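Filed under: Help & Advice > Yarn and Pattern Orders
Posted 3rd February by the Climar Yarns Customer Desk

Frequently Asked Questions: Hand-Dyed Yarn

How is the yarn dyed?
All Climar yarn is dyed by hand at our Jenitdale workroom in small lots. Each lot is recorded by number, and the number is printed on the inside of the band.

Will skeins from the same lot match exactly?
Skeins from one lot are very close in color, but small differences are normal in hand-dyed wool. For sweaters and other large projects, we recommend alternating 2 skeins every few rows.

How many colors are available?
The current range has 105 colors. Of these, the Pirzada collection is produced to order and requires additional time before shipping.

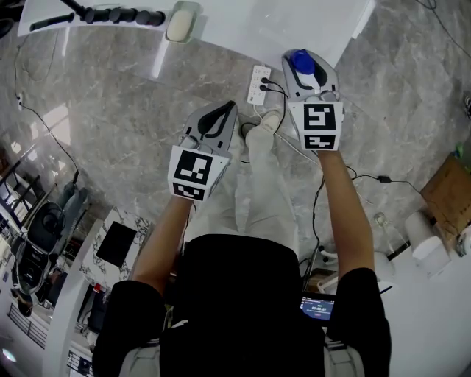

How should a finished garment be washed?
Wash the garment by hand in cool water with a mild wool detergent. Press the water out in a towel and dry the garment flat, away from direct heat. Darker shades may release a little dye in the first wash — this does not affect the final color.

What is the yardage of Haltau Sport?
Each skein of Haltau Sport contains 323 yards. Half skeins are sold at 159 yards and are wound separately, so the lot number may differ from that of a full skein.

Can unused yarn be returned?
Unwound skeins with the original band may be returned for a refund. Yarn that has been wound into a cake or ball cannot be accepted, and neither can made-to-order colors.

When will discontinued colors be dyed again?
Requests are reviewed each May. Customers may submit a color name through the contact form — please include the lot number if the band is still available.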